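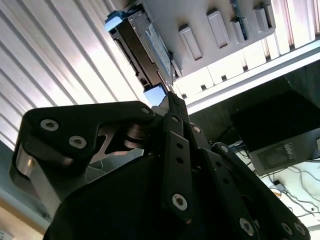
How much clearance does a hard drive need on its way out of the cage? More than we programmed. Umut Akgül's first path pulled at a slight angle and the drive bound on the rail, so the approach is now square to the cage, with a slow first stage and a faster second one.

The club's entry is a disassembly task: open tower on its side, drive out, drive into the fixture. Mitra Amini wrote the state machine, which we call Mullodik for reasons lost to an April pizza night. I look after the grasp tuning. We log motor current at 1,000 samples a second, and some 4,000 attempts are on the server, most of them failures with useful labels.

The tray has raised holders and slots, so a 3.5-inch drive can stand upright and a circuit board can lie flat along the lower half. Colour thresholds for the blue latch needed redoing after we changed the lighting. 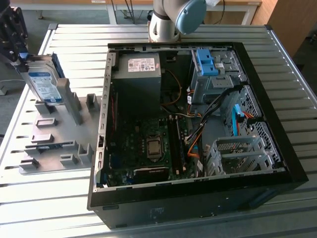
Still to do before Saturday

Retract height over the tray divider. Cable avoidance, currently a fixed keep-out volume. Tahmineh Bahrami wants the timeout cut by 2 seconds and I'd like to see the current traces first.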